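Where Does Small Stuff Live?

Leave a coin on a table and it will be gone by bedtime. Coins are like that. Grown-ups say small things need a home, and for once they have a point.

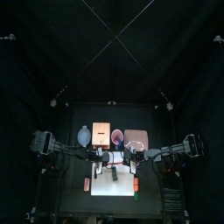 Issue 47

A bowl is the easiest home. You drop things in and walk off. A box with a slot is fussier, and wants its visitors thin.

Cups suit tall things that like to poke their heads out. Trays are for anything that would sulk at the bottom of a cup.
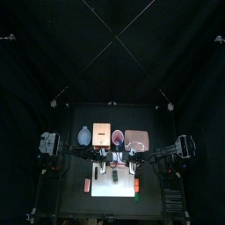 Try It Yourself

Line up a bowl, a box, a cup and a tray. Find 2 small things and pick a home for each. Arguing with your brother is allowed.

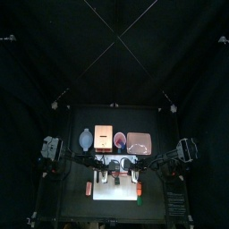 Bowl, box, cup and tray, all in a row.

Words by Olesia Kovalchuk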